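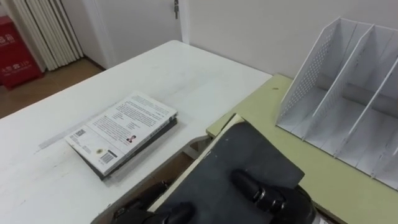 Trinh Nông
Student lead, Unlow robotics club

The book task — photos from our spring build

We've been at this since the fall and I am so happy to finally have something to put up! Our club is teaching an arm to tidy a desk, and books are the first thing we picked. They're flat, they slide, the covers flop open, and every single one is a different thickness, so you learn a lot fast.

Up top: the black hardcover in the gripper, with the second book still lying on the white table, back cover up. The white organizer on the green table is where we want them to end up. It has three slots with slanted dividers, and that slant makes the angle of the wrist matter a lot more than we expected.

Getting two fingers onto a hardcover without squashing the pages took our grip team most of a month (thank you, Tincuța Jitaru, for rewriting the closing routine twice and staying cheerful). We have 14 members now and 2,825 practice runs logged, and I still hold my breath on every lift.

Next we're trying paperbacks — wish us luck! The open lab is in May, and anyone who wants to have a go at driving the arm is welcome. New members too, no experience needed.

Page updated 2025-02-26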